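Tenden: Harvest Supper Pack (premium bundle)

Price: 217 gems
Available: until the end of July, or until Edbridge changes its mind again
Platforms: phone and tablet

The Harvest Supper Pack is the priciest thing in the Tenden shop this month. The blurb promises "a whole new way to feed your village". We bought it so that we could see how much of that is true.

What you get

The Lacerda Kitchen, a building that takes up a fair bit of room and can't be turned to face the river. Two new villagers, both with short quest lines. A set of garden fences that look very like last spring's garden fences in a darker brown.

What the kitchen does

It turns grain and milk into suppers, and suppers into coins. Each job takes 8 hours. The shop page says this "doubles your evening income", but that only holds if your evening income comes from the bakery and you have never upgraded it. On a village with a level two mill the gain was small enough that I had to check it against my notes.

Villagers can be sent there to wash up, a job that pays a few coins and fills the tidiness bar. The bar has no use yet. Edbridge says one is coming.

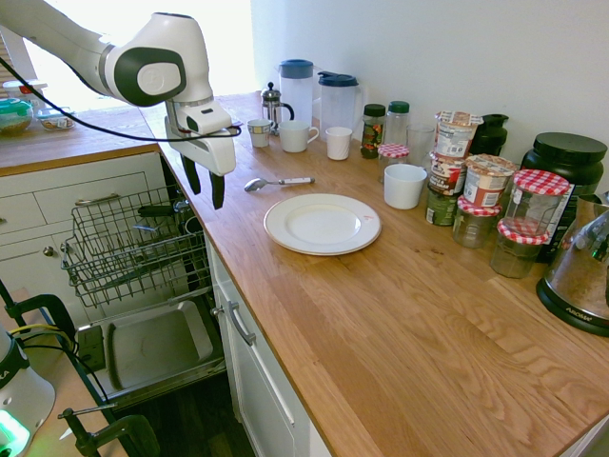 Does it carry over?

The kitchen stays in your village when the event ends. The supper recipes may not. The small print says they are "subject to seasonal rotation", and the Vellgate Orchard recipes went the same way last year and still haven't come back.

Refunds

Gems are returned only if nothing in the pack has been placed. Storing the building afterwards doesn't count.

Should you buy it?

If you already have the gems and like the look of the kitchen, fine. I wouldn't pay real money for it. The free bakery upgrade earns nearly as much and takes up less land.

Tested by Anastasia Drakos on two villages, one old and one new.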